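Questions about renting desks and rooms at the Mudgway building, answered by the front office. Last revised in August.

## Desk rental

**What does a desk include?**
One desk, one chair, two power outlets and a wired network port. Monitors are not supplied.

**How much does it cost?**
The rate is $164 a month, billed in advance. A day desk is $21. Deposits apply to monthly rentals only.
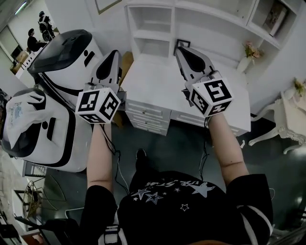
**Can I change desks mid-month?**
Yes, if another desk is free. Send the request to Fuad Hadgu with both desk numbers. Moves take effect at 8 a.m. the next working day.

**Can I leave equipment overnight?**
Monthly renters can. Day renters must clear the desk by 6 p.m. Items left behind are held for 49 days.

## Rooms and heating

**Why does the large room take so long to warm up?**
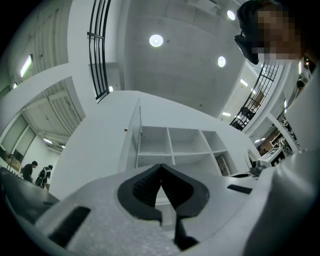 Heating output is set per zone, and the large room is on the same zone as the Hivdale corridor. Warm air collects under a high ceiling, so the thermostat reading lags behind a change in the setting. Allow some 53 minutes before reporting a fault.

**Can renters adjust the thermostat?**
Within two degrees of the set point. Larger changes go through Coralie Pryor.

**Is the room available for evening events?**
Until 10 p.m., with a signed Form B. Amplified sound is not permitted after 8 p.m.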